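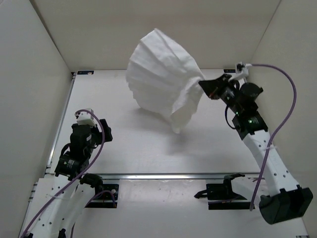

White cloth held up by the right arm, light gray tabletop.

Jillell: practice diaries from adult wind players

README, last touched in September

What you get

Jillell is a collection of over 900 practice diary entries written by adults learning or relearning a wind instrument. Most of them play flute or clarinet. There is a bassoonist, who writes more than anyone else and should probably be treated as a separate climate. Each entry covers one practice session and says what was played, how the breathing felt, where it hurt (if it hurt), and whatever else the player felt like getting off their chest.

The diaries were collected by Malou Þorgeirsson, who teaches breathing and body use to wind players at the Jomora studio, and typed up by Asif Minhas, who plays clarinet and could read the handwriting. Questions about the teaching go to Malou. Questions about the files go to Asif. Questions about reeds will be returned unopened.

Files

entries.csv – one row per session
players.csv – one row per player, with instrument and a rough level
tags.txt – the tag list, with definitions where we managed to agree on one
scales.txt – what the comfort scores mean
notes/ – longer remarks that would not fit in a cell, as plain text

Everything is UTF-8. If Arnardóttir shows up as soup, your spreadsheet program is guessing the encoding again and you need to tell it to stop.

Columns in entries.csv

player: a short code. Codes are stable across the whole set.
session: a running number within each player. Gaps mean a missing page. They don't mean a missing session, and they don't mean a guilty conscience either.
time_of_day: morning, midday, evening or late. "Late" was added for the bassoonist.
material: what was played, as written. Expect "long tones," "the Arnardóttir book," "same as yesterday" and "you know what."
breath: comfort of breathing, from 1 to 7, where 7 is easy.
neck and hands: same scale, scored separately.
tags: up to 4 per entry, separated by semicolons.
text: the diary entry itself, spelling left alone.

A note on the scores

Players scored themselves at the end of a session, sitting down, before putting the instrument away. That was the instruction, anyway. Several people clearly filled in a week's worth on Sunday night, and you can find them by looking for long runs of fives. We left these in. Self-reported ease is a slippery thing: players who start paying attention to their necks often score lower for a while, and Malou considers this good news. A model trained to predict the scores will not know it is good news.

Please don't average scores across players. One person's 3 is a mild complaint and another person's 3 is a farewell letter.

How the tags were made

Asif tagged everything once, Malou tagged a sample of 100 entries without looking at his, and then they had a talk. The worst disagreement was over "tension" and "effort." Asif used them as the same word. Malou does not. After the talk, "effort" means work the player intended to do and "tension" means work that came along uninvited. Entries tagged before the talk were gone over again by Asif, who reports that it was a long evening.

The tag "posture" was dropped. Everyone used it, and no two of them meant the same thing by it. It survives in the diary text, where you are welcome to it.

Known problems

Some entries refer to a lesson the reader never sees ("did the thing with the chair, better"). There is no key to these.
The Arnardóttir book was in fairly wide use at the studio, so its exercise titles turn up everywhere. Any topic model will find it first and be very pleased.
Two players share a music stand and, for a stretch, shared a notebook. We separated them by handwriting and by temper.
The import script was written for Dreltemon, which quietly trims spaces at the ends of lines. If you compare against a fresh export you will see differences and they will all be this.

What it is good for

Reading, mainly. It has been used for a small study of how players describe breath over time, and for teaching new teachers what pupils write down when they think the teacher won't look. It is too small and too local for general claims about musicians, and it says nothing useful about injury or treatment. If your neck hurts, see somebody about your neck.

Consent and removal

All players agreed to have their entries shared under a code. Names of family members, neighbors and conductors were taken out, and the conductors took longest. Any player can ask for their entries to be removed in the next version, and past versions are then taken down.

Citing

Please cite as Þorgeirsson and Minhas, Jillell practice diaries, Jomora studio. The Þ is a letter of its own. It is not a P with a problem.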